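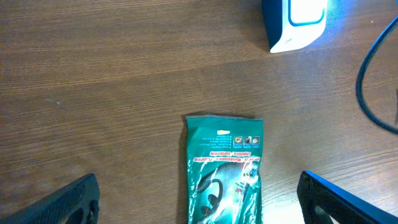

Drawer sort, second pass - August, starting 9:40 am

Back at the Greenberg room with the good table and the junk drawer from the front bench. First pass got the big stuff out (tapes, clamps, the coil of wire that had tangled itself into everything). Second pass is the small household packets, tubes and jars, and I have been looking forward to it more than is reasonable.

Plan as written on the lid of the tray: take things out, lay them on the table a few at a time, decide on a home, print a label, move on. The Trukby tray has 16 compartments and I would love to get everything into one tray so the drawer can go back to holding pens.

The table is a big part of why this works so well! Small things get lost on the gray bench mat. On the brown wood almost everything stands out, and the green packet is the best of the lot, you can find it from the doorway. The one trouble is glare on the right-hand side, which gets strong enough that shiny plastic goes silvery and the print is hard to follow. Moved the lamp back a bit. Note for next time: read labels at the left end, then slide things over.

Flat things

Began with the green packet. Glossy, crinkly, sealed along the top edge with a thin see-through strip. There is a white band across it with red lettering, and I could pick out what looked like Maintenance, Painting and Gardening, so it belongs with the general-use things and doesn't need a category of its own. Very happy about that, my first list had far too many categories.

Compartments are 70 mm wide, so wide flat packets will not lie down in them. Tried standing a spare padded envelope on its long edge and it slumped. Tried it on the short edge with a strip of card behind and that was great - upright, easy to flip through, and you can read the top without lifting anything. All the flat stuff gets a card backer from now on. Cut five to start with out of an old Nokano shipping box, which is nice stiff board and cuts clean with a fresh blade.

Packets should go in with the writing the right way up. Sounds obvious, but I kept laying things down toward me and reading them from the other side of the table, and lost a good few minutes to upside-down print. If two of us are sorting, sit on the same side.

Tubes

Tubes roll. The white one wants to wander whenever the table gets bumped, so I have been setting tubes on the diagonal against something heavier. Fine for sorting, no use in the tray.

What I want for the tray is a V-shaped insert, two pieces of card scored down the middle and glued to the floor of the compartment. Made one during the coffee break and I am delighted with it. Cap end up, every time, so the caps make a row. The gold-colored one is going to look very smart in there. Insert could stand to be a little deeper at the back; the card springs open if you push a fat tube in. A dab of glue at each corner should hold it.

Jars

Jars are the easy ones. They stand up by themselves, they have a lid you can put a round label on, and they don't mind having neighbors. The dark green jar is my pick for first into the tray. I'd like all jars along the front edge where you can grab them without reaching over the packets.

Checked compartment depth against the tallest jar in the drawer and the tray lid still closes. Big relief, I had already half designed a second layer in my head.

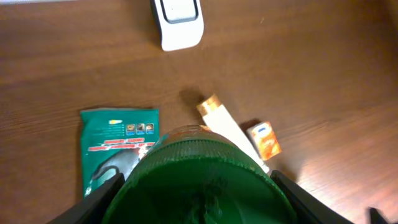 Mid-sort: green packet, white tube with the gold-colored cap, dark green jar, white plastic unit at the far side.

Small electrical-looking things

The white plastic unit got its own patch of table well away from the rest, which is how I want the whole category handled. It could be a doorbell button or a small remote, and I am not going to print a label until I have looked it up. Pencil tag for now. Same for anything else with a panel on the front and no name that I recognize.

Idea: one compartment marked "find out", emptied at the end of every month. Much better than the back of the drawer, where mysteries go to live forever.

Labels

Zireck printer is behaving beautifully today. Went with black on white, plain capitals, one or two words at the most. First try had a full line of text on each label and from standing height it was a gray smear. Words so far:

PACKETS
TUBES
JARS
FIND OUT
CARD BACKERS

A roll does up to 100 labels at this length, so there is plenty of room to change our minds. Wipe the plastic before sticking. The first one I put down lifted at one corner within the hour, the second (wiped) is holding flat.

Layout, for now

Jars at the front, tubes behind them in the V inserts, packets standing at the back with their cards. FIND OUT goes at the far right so it bugs me. Spare card in the last compartment. I tried packets in front first and you couldn't see a thing behind them.

To do

Glue the corners of the tube insert and make more of them.
Trim the card backers, they stick up a finger's width too high.
Look up the white unit.
Ask whether the table can stay in the Greenberg room through the end of August.
Third pass: screws and hooks, which will need smaller compartments than these. Maybe egg cartons to try it out?

Stopped 12:15. Drawer about half done.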